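Polling Station Premises Inspection: Skillivgate Ward, Floltcombe
Checklist and inspector's comments, primary selection ballot
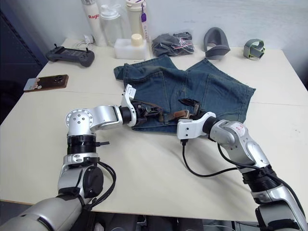

Blue jeans laid out on an off-white tabletop, with two robot arms.

Premises: Toltader Hall, main hall and side room
Inspecting officer: Leidy Mamani
Registered electors assigned to this station: 3,224
Inspection type: pre-poll, full
Overall result: approved subject to the actions listed at the end of this form

Section A. Approach and entrance

Path from the road to the main door level and free of trip hazards
Result: Action required
Comment: Paving slab raised beside the drain cover. The edge is to be ramped or coned off before opening. The alternative route across the grass is not acceptable for wheelchair users.

External lighting working after dark
Result: Satisfactory
Comment: Tested during an evening visit in March. The lamp over the side gate is slow to reach full brightness and should be switched on by 4 pm.

Step-free access
Result: Satisfactory
Comment: Ramp secure, handrail firm on both sides. The ramp must not be used for leaning bicycles, as was reported at the last election.

Campaign material clear of the entrance
Result: Not applicable at time of visit
Comment: The presiding officer is to check this on arrival and again at midday. Candidates' supporters may stand on the pavement but may not obstruct the gate.

Section B. Polling area

Layout allows a single direction of travel from desk to booth to ballot box
Result: Satisfactory
Comment: Revised plan followed. Voters enter by the main door and leave by the Yalçınkaya Lane door. The two queues no longer cross.

Voting booths stable and screened
Result: Action required
Comment: Two booths rock when leaned upon. Replacement feet have been requested from the election store. If they are not received, the booths are to be withdrawn and spares used. Booths should face the wall and not the windows, which are overlooked from the lane.

Low-level booth provided
Result: Satisfactory
Comment: Turning space measured and sufficient.

Ballot box visible from the presiding officer's desk at all times
Result: Satisfactory
Comment: None.

Floor surface dry, even and free of cables
Result: Action required
Comment: The extension lead to the desk lamp crosses the walkway. Use the socket behind the stage or fit a cable cover. Door mats are to be taped at the corners.

Section C. Fire and emergency

Fire exits unlocked, unobstructed and signed
Result: Action required
Comment: Stacked chairs were found in front of the rear exit. They were moved during the visit. The hall has been asked in writing to keep this area clear until the count staff have collected all materials.

Extinguishers in date
Result: Satisfactory
Comment: Labels checked for the main hall, side room and kitchen.

Evacuation procedure for the ballot box and registers
Result: Satisfactory
Comment: The presiding officer carries the box and the poll clerk carries the registers and unused papers – this must be explained to any relief staff at the start of their shift. The assembly point is the car park wall.

First aid kit complete
Result: Action required
Comment: Plasters and eye wash missing. To be restocked.

Section D. Staff welfare

Heating adequate for a full polling day
Result: Satisfactory
Comment: The timer had been set to go off in the afternoon and has been overridden. Staff should still bring warm clothing, as the desk is close to the door.

Drinking water, toilet and rest area available
Result: Satisfactory
Comment: The side room may be used for breaks. Voting materials must not be left in it.

Actions outstanding

Raised slab: hall management
Booth feet and cable cover: election store
First aid kit: presiding officer

All actions are to be confirmed to the inspecting officer no later than 3 pm on the day before polling. Rear exit to be looked at again when the keys are collected.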